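Bravine Tabletop Oil, Clear Satin, 32 oz

Made by Plondale Finishes
$46.00 per can
In stock
Ships by ground only

Bravine Tabletop Oil is a plant oil and wax finish for indoor wood furniture. It is made for surfaces that get daily use, such as dining tables, desks, counters and workbenches. The oil soaks into the wood and the wax stays near the top, where it slows down water and makes the surface easier to wipe clean. It does not build up a thick film like polyurethane or lacquer.

The can comes ready to use. There is no hardener to mix in and it does not need thinning. Stir it well before you start and again every few minutes while you work, as the wax settles to the bottom. Shaking the can puts air bubbles in the oil and we don't recommend it.

Color and sheen

Clear Satin has no pigment, but it will still change the look of the wood. Expect a warmer tone, close to what the bare wood looks like when you wipe it with a damp cloth. Pale woods such as maple, birch and ash turn a light honey shade. Oak goes a little more golden. Walnut and cherry get noticeably darker with the first coat and change very little with the second. If you want to keep pine or ash as pale as possible, order Bravine Natural White, which has a small amount of white pigment to offset the yellowing.

The sheen is low. A fresh coat looks shinier for the first week and then levels off. Tables that stand near a window will show the grain differently from one side to the other depending on the light, and one end can look almost faded when the finish is perfectly even. Check it at a couple of different times of day before you decide that a section needs more oil.

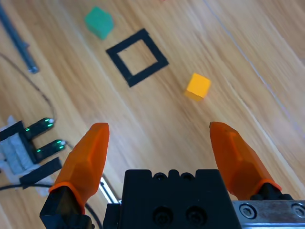

Customer comment, posted 25th May: I used this on a secondhand desk after stripping the old varnish. First coat went on fine. I put the second coat on too thick and it stayed sticky for two days. Rubbed it down with a white pad and a little more oil, wiped it all off, and it dried normally after that. Color is good, a bit more yellow than I expected on birch. I would buy it again but the instructions on the can should say in bigger letters to wipe off the extra.

Reply from Plondale: Thank you. The label was changed in April and the wiping step now has its own line. Cans with the older label hold the same product.

Coverage

One 32 oz can covers 146 square feet with a single coat on smooth, sanded hardwood. Softwoods and open-grained woods take more on the first coat. End grain takes a lot more, so go over the ends of a tabletop a second time while you still have oil on the pad. For most dining tables one can is enough for two coats on the top and one on the underside, with some left for upkeep. We suggest finishing the underside too. A top that is sealed on one face only may cup when the humidity changes.

Before you start

Old varnish, lacquer and polyurethane have to come off completely. The oil can't get through them and will sit on the surface without drying. Wax polish also needs to be removed, using mineral spirits and a clean cloth. If the wood was oiled before with a different brand, try a small area on the underside first.

Sand with the grain. Start with 80 grit if the surface is rough, then 120, then stop at 150. Sanding finer closes up the surface and the wood will take less oil. Vacuum the dust out of the grain and wipe the surface with a dry cloth. Don't use a tack cloth, as some of them leave a residue.

Applying the oil

Spread a thin coat with a lint-free cloth, a short-nap roller or a white nylon pad. Work in sections you can reach easily. Leave it for 15 minutes, then wipe off everything that has not soaked in. The surface should feel nearly dry to the hand when you are done wiping. Let the first coat dry overnight, rub it lightly with a white pad, and put on a second coat in the same way. Two coats are enough for almost any table. A third can help on very dry or very old wood.

The surface can be touched after five hours at normal room temperature. Light use is fine the next day. Keep water, hot dishes and tablecloths off it for a week. Rubber feet, tape and plastic mats should also wait until the week is up. 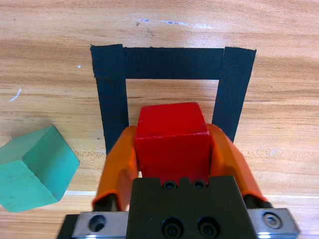
Repairs are simpler with an oil finish than with varnish, and you can usually work on the damaged part alone. Clean the area with mild soap and let it dry. For shallow damage, rub along the grain with a white pad and a few drops of oil, going a little past the edges of the mark, then wipe dry. A thin, uneven band of whitish-blue scratches and scuffs, like the one toward the top of this tabletop, is worth trying with the pad first. If it still shows the next day, sand that strip by hand with 150 grit and oil it again. Deep dents and burns need more sanding, and on veneer you should be careful not to go through to the layer below. A repaired spot often looks darker for a few days.

Regular care

Wipe up spills when they happen. For normal cleaning use a damp cloth and a small amount of dish soap. Avoid ammonia, bleach and scouring powder. Re-oil the top once a year, or sooner if water stops beading and the wood starts to look dull. Stulach Soap Flakes work well with this finish and are sold separately in a one-pound bag.

Safety and storage

Cloths and pads soaked with oil can heat up and catch fire on their own. Lay them flat outdoors to dry, or put them in a metal container filled with water and close the lid. Do not leave them in a pile or throw them in the trash while wet. Work with a window open and wear gloves. Keep the can away from children and pets.

An opened can keeps for up to a year. Clean the rim before you press the lid back on. If a skin forms on the oil, cut it out and strain what is left through a paint filter. Protect the can from frost.

Shipping and returns

Orders leave our Poulain warehouse within two business days. Unopened cans can be returned within 30 days with the receipt. We can't take back opened cans, so if you are unsure of the color, order a sample pouch first. One pouch is enough for a test board.

Related items

Bravine Natural White, 32 oz
Bravine Sample Pouch, Clear Satin
Stulach Soap Flakes, 1 lb
White nylon pads, pack of three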